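Taking a youth group to a robot open day, is it worth it?
Posted 24 September 2019 in Days Out and Learning

Hello everyone, I help with a youth group and we've been offered places at the Wulex open day in Brenumton. They do robot arms, I gather, and there's a demonstration you can sit in on. Has anyone been? I'm a bit worried that it'll all be over the children's heads, and it's a fair old coach ride for us!

hazelandthedog
We went in July and had a lovely time, so do go if you can. The staff were ever so patient, and the tea was decent too (bring change, it's 2 pounds a cup). What ours liked best was the simulator, where you watch the robot picking up wooden blocks on a big screen before you see the real arm. They let the children choose which block it should go for next, and we could hardly get them away from it. I saved one of the pictures from the screen:

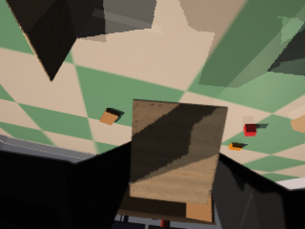
A wooden block between the gripper fingers, in the simulator.

Do ask for a morning slot if they'll give you one, as the hall takes 100 and it fills up after lunch.

clilo_fan
never been but my cousin said parking is terrible

marrowman
Parking was fine for us, the coach went round behind the Štefanec building. Book the demonstration when you book your places, as it's a separate form and we very nearly missed it.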